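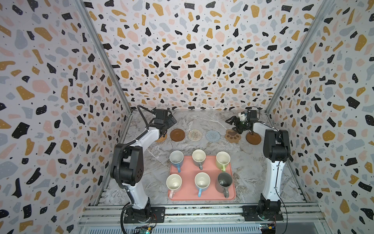
All six mugs on the pink tray, coasters in their row at the back.

06/05/2019

I said I would write up the mug table once I'd lived with it for a while, and I've had a couple of messages asking about the coasters, so I'll cover both in one go.

Until this spring we kept mugs in a cupboard over the kettle at home in Lonley. They were stacked two high, and the ones at the back never came out. When I finally emptied that cupboard I found 26 mugs. There are not that many people in our lives. I kept six, put a few chipped ones aside for pens and paintbrushes, and took everything else to the charity shop in two trips, wrapped in old newspaper because I'd run out of bubble wrap.

The six that stayed all had to be a size I would drink from. That got rid of the giant soup ones and also the little espresso cups, which we had been given and had used once. I didn't set out to pick matching colours, but it came out as creams and pale blue with a grey one among them, so I must have a type.

The coasters took longer. I'd been using squares of card, then a set of slate ones which scratched the bottoms of things and made a noise like a dentist every time you put a cup down. I gave those away too. The ones I have now are a mixed bunch. The woven tan one is from Verneck, the shop by the station that mostly sells baskets. The pale woven one and the light blue one came from a craft stall in July last year and had been sitting in a drawer. The rest are brown, and one of those isn't round, which annoyed me for the first week and then stopped annoying me. I spent £18 on the lot if you don't count the one that was a present from Emanuel.

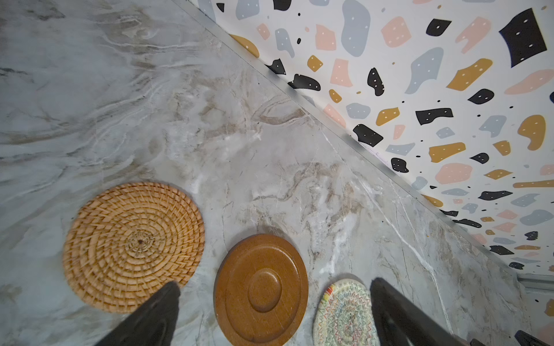
Coasters do two jobs, and you only need to care about one of them. They catch drips, and they keep the heat off whatever is underneath. Our last table had white rings all over it and I was determined not to do that again. I like the grey and white marble pattern a lot, particularly the swirly bits with beige and brown in them, but pale surfaces show tea straight away. I wipe it down every evening, lifting each coaster and doing under it, then along the silver strip where it meets the wallpaper. Crumbs and coffee grounds collect along an edge like that and a cloth goes right over them. An old toothbrush gets them out. It takes 5 minutes including rinsing the cloth.

Washing the coasters depends on what they're made of. The pale woven one and the blue one I do by hand in the sink with washing-up liquid, then press in a towel and dry flat. I did put the blue one through the machine at 60 by mistake, inside a pillowcase with the tea towels, and it came out a bit wavy. I ironed it under a damp cloth and it's fine now. The tan one only gets brushed, and I wipe the brown ones and stand them up to dry. If you leave them flat while damp they smell.

The other thing I changed was having a tray. I resisted this for years because trays seemed fussy, something for a hotel room. Emanuel Matei, who I used to share an office with, told me to try one and I ignored him until I dropped two full mugs on the stairs in the same week. I wanted one with a raised rim so nothing slides off, and with enough room for two rows of three. The pink wasn't my first choice (I wanted dark green and Mocanu had sold out) but I've grown fond of it, and it goes with the bits of pink in the wallpaper.
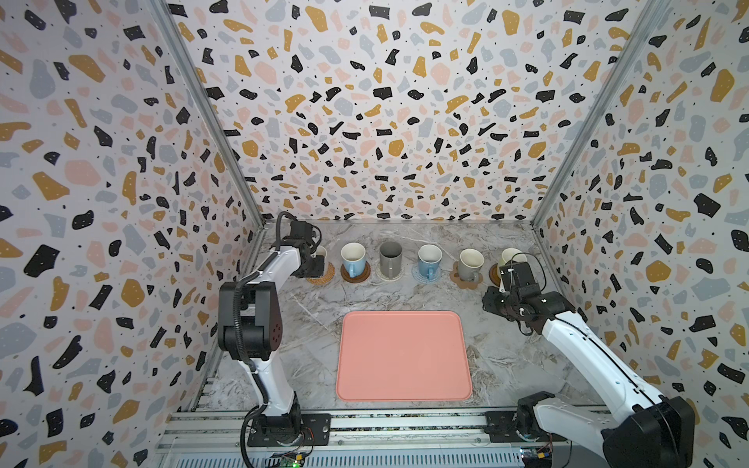
Should a mug be stored upside down or the right way up?

The right way up, as long as you use it often. Upside down keeps the dust out but traps damp inside, and the rim is the weakest part of most mugs, so it's better not to stand them on it. If a mug has sat for more than a week, give it a rinse first.

I keep them out on their coasters for the same reason I stopped stacking them. Stacked mugs chip, usually on the inside where you don't see it until you've got tea in there. With six in a row along the back you can also tell when one has gone missing. Ours go missing to the bathroom windowsill, the shed, and the arm of the sofa, where Udon knocks them off with her tail. She's a spaniel and the tail is at exactly mug height.

I tried giving each mug a coaster of its own for good, the grey one always on the pale coaster and so on. It lasted a few days. Now they go back on whichever is free, and the only thing I'm strict about is that they go back. The tray stays out in the middle of the table when it's not being carried about, so it doesn't need a home of its own, and I wipe that at the same time as everything else.
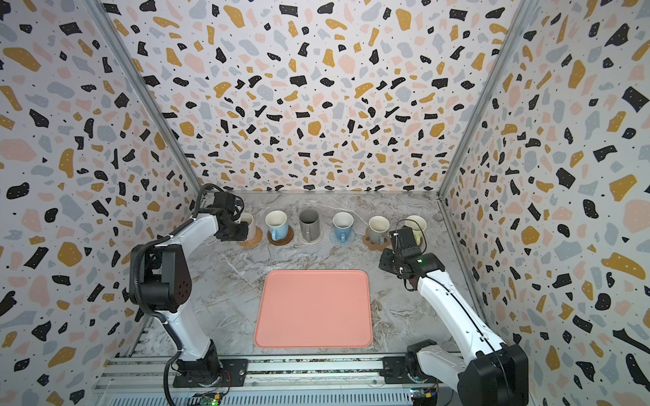 Mugs along the back wall, tray empty in the middle.

A few loose ends from the messages. The wallpaper was bought online and I've lost the name of the pattern, sorry. It's a terrazzo sort of thing with black, mustard, pink and grey-blue chips, so searching those words should get you close. I haven't varnished any of the coasters. Someone suggested putting felt pads under the tray, and I've bought some but not stuck them on yet.

I have been asked whether six mugs is enough when people come round. So far, yes. There's a box of glasses for cold drinks, and if we ever had more than six wanting tea I'd wash up in between. My sister thinks this is mean and has offered me four of hers. I've said no twice.

Next I'm going to sort out the spoons.

We use cookies to remember your settings and to see which posts get read. By carrying on you agree to this. Accept Manage cookies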